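House rules for tube racks, third go

March 17, 2025

I have rewritten our rules for recording rack work by hand, and I'm far more excited about a page of rules than any grown adult should be! Bohumila Ondrejka sent me her notes from Plullport, Hussam Jaber argued with nearly all of them, and what came out is short enough to stick on a wall. The job is always red-capped tubes in racks, done with hand-held grippers, so a robot can later learn from the recordings.

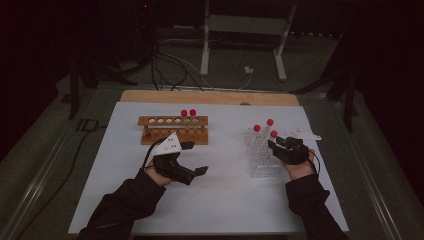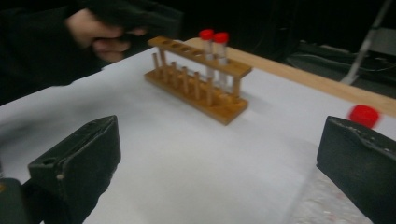 What goes on the table

A pale, plain surface under the racks, every time. Red caps stand out beautifully on white, and anyone checking the recordings later will thank you. Wooden racks and clear ones are both welcome, but write down which you used. Clear racks are the hard ones (tube bodies all but vanish in them), so please don't skip them!

Sleeves and hands

Plain dark sleeves down to the wrist. No watches, no rings. Hussam wanted gloves as well and lost that one, though he may bring it back.

Loose caps

My favourite rule, and the one we fought over longest. A loose cap on the table is fine if it belongs to the task. Log it at the start of the take. If one drops by accident, carry on, finish the move and mark the take as "dropped". Don't bin it. Mistakes are worth keeping as long as they are labelled.

Cables

Walk the floor before each session and check that nothing can tug at your wrists. Slack goes behind the table.

Breaks

Stop after 200 takes, or sooner if your grip gets sloppy. Ghada Dabbas suggested 7 minutes away from the table and I've kept her number exactly, odd as it looks.

Still open: how to name takes where both hands work at once. The Drulero people use a single label for the pair, and I think I prefer two. If you have a scheme you like, send it over and I'll try it on the next batch.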